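Shared tableware service to open at Rodberg community hall in December

RODBERG — Residents of the Urlow district will be able to borrow forks, spoons and other tableware from the community hall beginning in December, under a lending service announced by the Kassa Neighborhood Association.

The service will operate from the hall's long workroom, where returned items will be checked, sorted and packed for the next borrower. Each household may keep a set for up to three days at no charge. A set will serve as many as 40 guests, and larger events may be supplied by arrangement with the hall office.

The association said the work would be carried out on the room's existing tables, which have pale tops that are easily wiped down between returns.
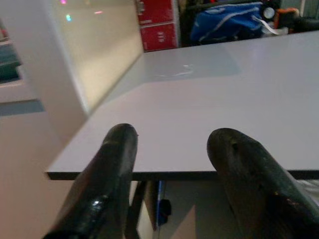 Tsion Kumsa asked at the association's last meeting whether borrowers would be expected to wash the items themselves, and said that many apartments in Urlow have no dishwasher and very little counter space. The association replied that tableware should be rinsed before it is brought back, and that full washing will be done at the hall.

Under the procedure adopted at the same meeting, items will be laid out on the table after washing and separated by type before they are placed in storage. Forks and spoons will be kept in different trays. Pieces that are bent or badly scratched will be withdrawn from the service and replaced from a small reserve held at the hall.
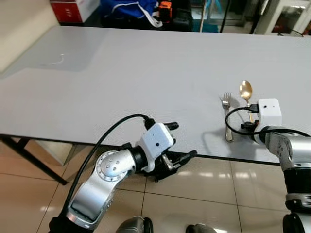 Most of the stock has come from two sources: a purchase made by the association earlier in the year and donations from residents. As a result, the pieces do not all match. The association has decided to accept mixed finishes — including gold-colored items — provided that each piece is sound and suitable for regular washing.

Donations will continue to be received at the hall on Grondevov Street until the service opens. Knives with serrated blades and items with wooden handles cannot be accepted.

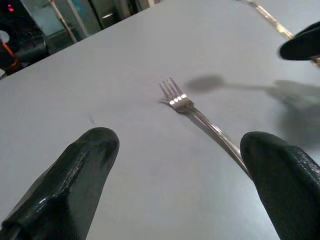
Storage was the subject of longer discussion. The association considered upright holders but settled on flat trays, in which forks and spoons are laid lengthwise. A plain stainless steel fork with four tines and a long, narrow handle is typical of the pieces the trays must hold, and the compartments have been ordered with that shape in mind. Serving utensils will be kept separately in covered boxes.

Requests for December may be submitted in person at the hall office. Borrowers will be asked to sign for each set and to report any missing pieces when it is returned.

Contact the hall office | © Kassa Neighborhood Association | Back to top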